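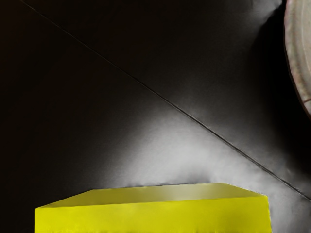 Put the cube on the plate sounds like something you'd show a machine once, according to Ainhoa Peñalver, and then you sit down to record it and you're still there at dinner. She had 128 keepers to get that week and every one of them was the same chore: pick up a yellow thing, set it down on a dish, let go.

Home Interviews Field Trips Letters Archive Subscribe

I spent a Monday with her and Kamarul Wuisan at Civside, which is two rooms over a bike shop in Olstead, and I went in with a head full of wrong ideas. I thought teaching a robot meant typing. There was some typing! But mostly there was Ainhoa with a hand controller, leaning left every time the arm on her screen leaned left, the way my dad used to lean when he bowled.

The arm doesn't physically exist, by the way, or at least this one doesn't. Everything they record happens in a simulator they call Tokarz, and what comes out is a pile of files: what the simulated cameras saw, where the joints were, what the person driving told it to do next. Feed enough of those to the learning system and it starts guessing what a person would do. That's my version. Kamarul winced a little at "guessing" but let me keep it.

I asked Ainhoa what makes a good example.

"Boring," she said right away. "I want you to watch it and feel nothing. Go over, go down, close, lift, go across, go down, open. If I do something clever in the middle, the model will try to be clever there too, and it'll pick the worst possible time."

So you're training yourself to be dull?

"I was already pretty dull. It's why they hired me." She laughed and then threw out the take she'd just finished, which had looked perfect to me. She'd stopped for a second above the cube to answer my question, and the stop was in the recording. Pauses are poison, apparently. The system sees an arm hanging in the air doing nothing, learns that hanging in the air is a fine thing to do in that spot, and then hangs there until somebody kills the run. I talked a lot less after that (for me). 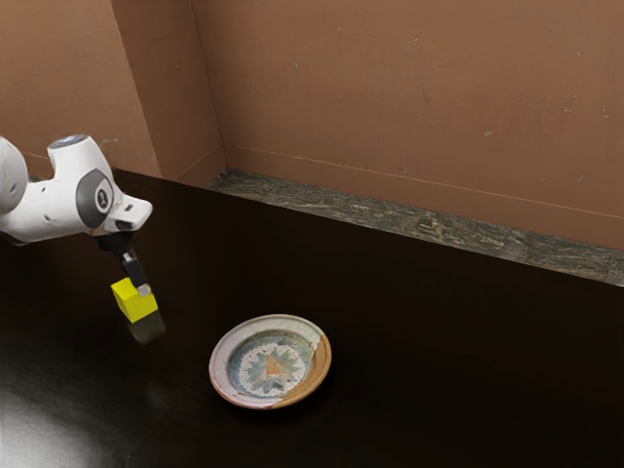 Mid-carry in Tokarz, with the plate at lower center.

We got onto the subject of the table. It's very dark and very shiny, and I told Kamarul I'd have picked something easier on the eyes. He grinned. He did most of the scene building, and he has feelings about this table.

"The first one I made was flat gray," he said. "No shine at all. We recorded on it for weeks and the policy was great on flat gray. Then we changed the surface and it went for the reflection. It saw yellow, so it went for the yellow."

I asked if it was funny to watch. "The first time, sure."

Now he wants glare, he wants dark corners, he wants a plate with a busy pattern in the middle of it. The plate gets moved between takes. So does the cube, and so does the light. They keep a list of seven starting layouts, and each of those gets jiggled a bit by the software so that no two takes begin exactly alike. Ainhoa would like fewer of the ones where the cube starts way over at the far side. Kamarul would like more of them. They've been having this argument since February and I got the feeling they both enjoy it.

There's also the matter of what each camera gets to look at, which I'd never thought about for one second of my life. Kamarul explained that a wide view tells you where everything is but gets stingy with detail right when you need it, and a close one gives you a big helping of cube and hardly any plate. The person driving can flip between them. The learner gets the lot and has to work out which one to trust.

"I drive on the wide one and I land on the close one," Ainhoa said. "Yolandi does the whole thing on the wide one. I don't know how. Her takes are gorgeous."

Yolandi Potgieter does the evening shift, so I only met her for a few minutes while she was hanging up her coat. I passed on the compliment. She told me she used to do nails, and that a gripper with two fingers is less trouble than most customers.

I really wanted to know about the failures. Do they keep them? It seems like a machine ought to learn from mistakes the way the rest of us are always being told to.

"Depends on the mistake," Kamarul said. "If you drop it and walk away, that goes in the trash. If you miss the grab, back up, and get it on the second try, I love that. I'll take those all day. The robot is going to miss. It needs to have seen somebody miss and fix it."

So some of the recordings are messy on purpose. Ainhoa hates making them. She says a fake miss always looks fake, and you end up steering the fingers to the wrong spot with this weird confidence. Her fix is to do them at the end of the day when she's tired and the misses come free. Out of one earlier batch they'd thrown out 60 takes, and Kamarul went back through that trash himself and rescued a handful of honest fumbles.

I got a turn, of course. I'd been hinting since I walked in. Kamarul reset the layout, gave me the controller, and told me to be gentle on the way down. I was not gentle on the way down! I drove the fingers straight into the table, and then on my second go I got hold of the cube and was so pleased with myself that I forgot to go anywhere with it. The third one landed on the rim of the plate and tipped off. Depth is the killer. You think you're over the plate and you're in front of it, and the only way I could tell was to flip cameras, and every time I flipped I stopped moving, and, well, see above about stopping.

"You'd get there," Ainhoa said, taking the controller back pretty quickly.

Before I left I asked where all this is headed. The plan is to try the trained system on an actual arm, over in the workshop at Flurkau, on a table that Arif Tarigan is setting up. Kamarul has asked him for something glossy. Arif has offered him a folding one. Negotiations continue.

When I went down the stairs the counter on the wall screen said 107, and Ainhoa had her elbow out to the side again, going across with the cube, and didn't look up to say goodbye. I took it as a sign I'd finally learned when to keep quiet.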